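Notebook, textile bench, Bridthorpe
16/03/2025
Entry by Marijke Vandenberghe, copy to Eldana Sisay

Subject: blue pile cloth, lint and surface condition before cutting

Carried over from the last entry: decide whether the blue cloth from Grosow can be used for the drawer liners as delivered, or whether it needs a wash first. Eldana wants the liners cut before the Gidey trays come back from the finisher. I would like to have the surface question closed before anyone picks up the shears.

Material. One roll, royal blue, short pile, cotton back according to the delivery note. Order number 881. The note gives no finish and no wash instructions. I have written to Grosow asking for both. No reply yet.

Conditioning. Unrolled on the long bench overnight, face up, no weights. The fold lines from packing relaxed except for one near the inner end of the roll. That one is sharp enough to show through a brushed surface. Marked with tailor's chalk on the back and excluded from the cutting plan.

Test 1, tape lift. Clear tape, pressed with the 100 g roller, one pass each way, lifted at a low angle. Strips taken from both selvedges and from the center. All strips picked up blue fiber. The center strips also picked up short dark fibers which do not match the pile. Under the loupe these are straighter and coarser than the blue. My guess is packing felt or something off the cutting floor at Grosow, but I have nothing to compare them with. Strips are mounted on card in the back pocket of this book.

Test 2, dry rub. White cotton square, 100 strokes by hand, moderate pressure. Slight blue on the square, visible against a clean one. Acceptable for liners. Would not be acceptable for anything worn.

Test 3, damp rub. Same as above with the square wetted and wrung out. Noticeably more color than the dry rub, as expected with a shade this deep. The patch of cloth under test went flat and stayed flat after drying. Brushing against the lie brought most of it back. Note for use: no damp wiping of finished liners.
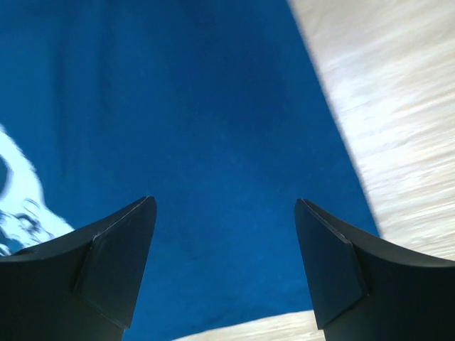

The nap direction needed some care. In raking light the cloth reads lighter with the lie and darker against it, and two pieces laid at 180 degrees to each other look like two different dye lots. I made that mistake on the Gakbridge case in September and had to recut three panels. For this job every piece gets a chalk arrow on the back before it leaves the roll, pointing with the lie. Please do not rely on memory for this, mine included.

Mottling. There is a faint unevenness in the face. I first took it for patchy dye. After brushing a trial area in one direction it became much weaker, so at least part of it is pile disturbance from handling and rolling. What is left after brushing is at a level I can only find when looking for it. Not a reason for rejection.

Specks. Lint roller takes the loose ones. A few are caught down in the pile and need tweezers. Vacuum with the soft brush head worked better than the roller over a larger area and did not pull the pile. Vacuum first, then roller, then tweezers under the lamp. Do the back as well, or the loose material comes through to the face when the piece is turned.

Wash trial. One offcut, hand wash, cool water, plain soap, dried flat. Length before and after measured along the warp, with a small loss that I would not want in a fitted liner. Pile came up rougher than the unwashed control. The wash water was blue and stayed blue through the second rinse. I stopped there.

Decision. Use as delivered, unwashed. Clean by the sequence given under Specks. Cut with an allowance for turned edges as on the drawing, arrows all to the drawer front.

Adhesive. Not tested. The water-based paste we used for Gakbridge will probably mark the face if it comes through the backing. Eldana has a sheet adhesive she prefers for pile fabric. Trial on two offcuts, one pressed at 1,000 g and one at 2,000 g, left overnight, then check for show-through and for crushed pile. Offcuts are in the envelope marked PASTE, which should be relabeled.

Open items
Grosow to confirm finish and fiber content.
Identify the dark fibers if the same thing appears on the next roll.
Sheet adhesive trial (ES).
New blade for the small rotary cutter. The present one skips and leaves uncut threads along the back.
Cover the roll when the bench is not in use. The clean sheet is on the shelf under the window.

MV

Added later, ES: adhesive trial set up, both weights. I have moved the chalk to the left drawer. The white one marks the backing better than the yellow.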